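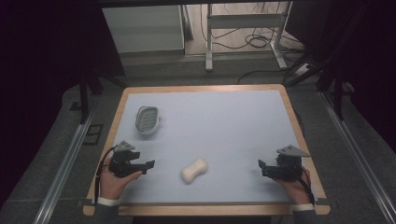
I gave up liquid hand soap in January and I have not bought a bottle of it since. This started as a money thing. We have two bathrooms and a kitchen sink, and every few weeks I was throwing out three plastic pumps that still had an inch of soap at the bottom. A bar costs less and lasts longer if you look after it. Looking after it mostly comes down to what it sits on. A flat dish turns the bottom of the bar to paste. A dish with a ribbed, slotted tray and a raised rim, like the gray-white oval one up top, lets the water drain off. The shape of the bar matters too. One with a pinched waist is easier to hold on to than a plain block, which shoots out of my hand about once a morning.

Switching the kitchen was harder. I cook most nights and did not like picking up a bar with raw chicken on my fingers. My sister-in-law Marjatta Turunen told me to turn on the tap with my wrist, rinse first, then use the bar and rinse that as well. It works fine. It took me a week to stop reaching for the pump.

The other complaint in our house was dry skin. Some bars are worse than others. The first ones I bought were a bargain pack from the hardware store, 11 bars wrapped together, and they left my knuckles cracked by the second week. I gave the rest to Do-yoon Kong for his garage, where he says they are good on grease. The ones I buy now are plain, with no scent, and I have had no trouble.

I also let new bars sit before using them. I take off the wrapper and leave them on a shelf in the linen closet for a month. They get harder, and a hard bar goes down slower. I turn them over when I remember to.

Then there is the film on the sink. We have hard water, and bar soap leaves more of a gray film than the liquid did. I wipe the bowl with a wet rag and a little white vinegar on Saturdays. For the counter a dry cloth is enough, and I do it last — otherwise I end up chasing smears.

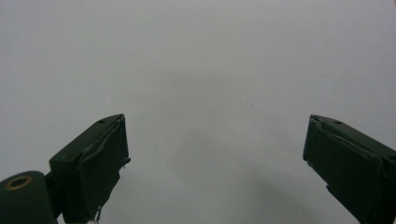
What to do with the ends

Every bar ends as a sliver too thin to use. I keep mine in a jar under the sink. When a new bar is started, I wet the old sliver and the new bar, press them together, and leave them overnight. This works about half the time. The rest go into a cotton bag with a drawstring, which I use for scrubbing collars before they go in the wash.

Nelli Sjöberg grates hers and melts them down with water to make liquid soap. I tried it once and got a pot of something like egg white. I will not be doing that again.

By Minttu Kettunen
Wednesday, April 10, 2019

7 comments | 25 shares

Recent posts
Getting candle wax out of a tablecloth
The linen closet, one shelf at a time
Do you need a separate cleaner for glass?
Washing wool by hand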